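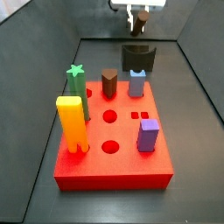 Ticket status: Open
Product: Varar shape board, red, full peg set
Subject: Pegs binding in the board, and the brown rod won't stay put

Hi Dunico support,

Me again (I wrote in back in March about the missing yellow peg, which did show up, thank you!). New problem, or really two problems that I've been treating as one, and I'm not sure that's helping me. I'm going to keep a running log in this ticket as I try things so you can see where I've been.

First one. Some of the pegs in the Varar board bind on the way in. They go in partway, feel like they've bottomed out, and then if you wiggle them they drop the rest of the way. Or they don't, and you're standing there with your thumb on a star wondering whether to push. The star is the worst of the bunch. The triangle used to be bad but has settled down. The round ones are fine every single time, so I don't think the whole board is off.

Second one. The brown rod that came in the Trakeo add-on bag tips over in its black holder. We keep everything in a gray walled bay so things don't end up on the floor of the room, and the rod goes down and rolls until it finds a wall. It's annoying more than anything.

Log so far:

Tried a dry cloth on all the pegs. No change that I could feel.

Tried a cotton swab in the holes and got a surprising amount of gray fluff out of the star hole. It went in on the first try after that and I got very excited, and then it stuck again on the next round. So fluff is part of it, maybe, but it's not the whole story.

Tried turning the star one point at a time to see if it had a favorite way in. I think it does! With one particular point toward the back it slides down nicely, and one over from that it catches. I put a pencil dot on the good point. That's not a fix, but it got us through the afternoon.

Swapped a few of the pegs around next, taller ones toward the back, to see if I was just bumping one while seating another. I've got big hands and that board is not big, so I wouldn't rule it out. 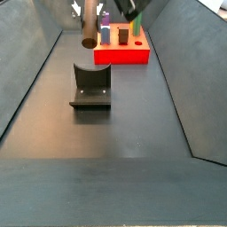 Short brown peg and tall green one in, round hole in front of the green one still open.

That helped a little, mostly because I could get at the pegs without knocking their neighbors. I'd say the bumping was my fault and the catching is the board's fault, and the two together made it seem worse than it was.

I also put the board on the kitchen scale while I had it out, because your form asks for a weight and I never know why. It's 195 grams with nothing in it. If that tells you which batch I have, great. I couldn't find a batch number anywhere, and yes, I turned it over.

On to the rod. I checked whether the holder itself was loose and it isn't. I can tug on the upright part and nothing moves. Both of the little screws in the base plate are snug, and I gave each one a tiny turn anyway to be sure. The holder isn't rocking on the floor of the bay either. I slid a piece of paper along under the front lip and it wouldn't go in.

So then I just stood the rod up in front of the curved part and left it there to see how long it would last.

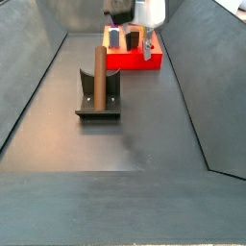
Hsin-yi Lai wrote: Thanks for all the detail, this makes my job easier! On the pegs, please keep the pencil dot. Some of the Varar stars catch in one or two positions, and knowing which point is the good one tells me whether to send you a peg or a board. On the rod, could you look at the ends for me? Stand it on one end, then flip it and stand it on the other, same spot both times. I'd also wipe down the base plate before you do it. And please don't sand anything yet.

Okay, no sanding. I'll admit I had the paper out on the counter already, so good timing.

I wiped the base plate with a barely damp cloth, let it dry, and did the flip test the way you asked. Stood it up 28 times on one end, and it fell on 3 of those. Then I flipped it over and lost more than half. I stopped counting on that end because I was getting cranky and it was almost 5:30. Same spot, same holder, same me.

Most of the falls go the same way too, out over the front lip and off across the bay. I've been leaving it where it lands for a minute before picking it up, in case there's a pattern. 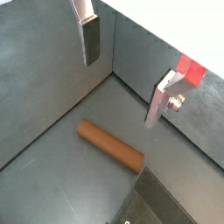 There might be one. It never seems to roll very far once it's down, so I've stopped worrying about the floor being tilted. I did put a level on the bay earlier and the bubble was happy, but it's an old level and I borrowed it from the Chu place next door, so take that however you like.

My guess is that one end of the rod isn't quite square. I can't see it by eye. When I stand it on the bad end and touch the top with a fingertip, though, there's a definite little tick to one side, and the good end doesn't do that. I've marked the good end with the same pencil and we're using it that way up for now.

So what I'd like, if it's possible:

A replacement rod from the Trakeo bag. Just the rod, the holder is fine.

Either a new star peg or your opinion on whether the board needs to go back. I'd much prefer the peg. Packing that board up last time took me a whole evening and most of a roll of tape.

Also, is there a trick for cleaning the holes that isn't cotton swabs? They leave their own fluff behind and then I'm cleaning up after the cleaning. I tried a soft paintbrush this morning and it did okay in the round holes but not in the corners of the others.

I'll leave the ticket open on my end. Same shipping address as before, and please use the side door, the front bell is still out.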